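6 October 2025

Vetero loan, works on paper. Condition checking before framing, day one.

Unpacked the first crate after the 24 h acclimatization. Gallery at 50% RH on the wall unit, 52% on the handheld. Close enough, but the wall unit needs its salt check again; last one was in May.

The group is 14 drawings, all charcoal or compressed charcoal on a machine-made wove, two with white gouache. Sheets 1 to 10 are hinged to old window mats with what looks like a gummed paper tape. Sheets 11 to 14 came loose in folders. Outgoing condition reports from Vetero match for most of the set. Differences so far:

- Sheet 3: report says "slight cockling, top." I get a full-width cockle, 4 mm out of plane at the worst spot. Raking light shot from the left, saved with the report.
- Sheet 6: small loss at lower right corner, not in the report. The break is gray with dirt, so old. Wrote to the registrar there anyway.
- Sheet 9: offset on the verso from the neighboring sheet. The report has it as smudging. It is a mirror image of the top third of sheet 8, so they were stored face to back for a long time with no interleaf.

Tape test on sheet 2, upper left hinge only. Methylcellulose poultice, 10 minutes, carrier lifts clean. Adhesive residue swells and rolls off with a damp swab. Slight tideline risk on this paper, so keep the poultice stiff and blot from the verso. Did not go near the charcoal. Estíbaliz Ibarra wants the same test on one of the gouache sheets before we commit to the whole group. Agreed, tomorrow.
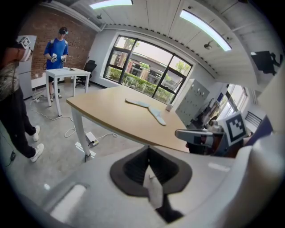 Table with the light wood-toned top.

Framing. The artist's estate asked for no glazing. Loan agreement says glazed, and friable media in a room with this much foot traffic should be glazed in any case. Going with laminated anti-reflective glass. No acrylic on these, static will pull the charcoal. Kela quoted two thicknesses; the thinner one is fine at this sheet size. Lead time is 3 weeks, which puts us inside the install window with very little slack.

Spacer depth: started at 6 mm, but sheet 3 needs more. Using 10 mm throughout so the row reads the same on the wall. Check that the Yalçınkaya profile has the rabbet for it. Depth on the drawing is 28 mm. Glass, spacer, mat, sheet, backing board and sealing tape come to 23 on paper. I want to measure a cut sample before ordering.

Light levels. Lighting plan from Plulla has 80 lux on the long wall. The agreement caps it at 50. Charcoal itself would not care, but the paper is already toned and sheets 4 and 7 have fugitive-looking blue pencil notes in the margin. Sent the plan back with the cap marked. They can drop the lamp output or swap the lenses, either is fine.

Open:

- gouache hinge test (E.I.)
- reply from registrar on sheet 6
- profile sample, measure rabbet
- salt check on wall unit
- new interleaving for sheets 8 and 9, unbuffered
- decide if the old mats go back with the loan. Pencil inscriptions on four of them, so I would keep all of them together and return them in one folder.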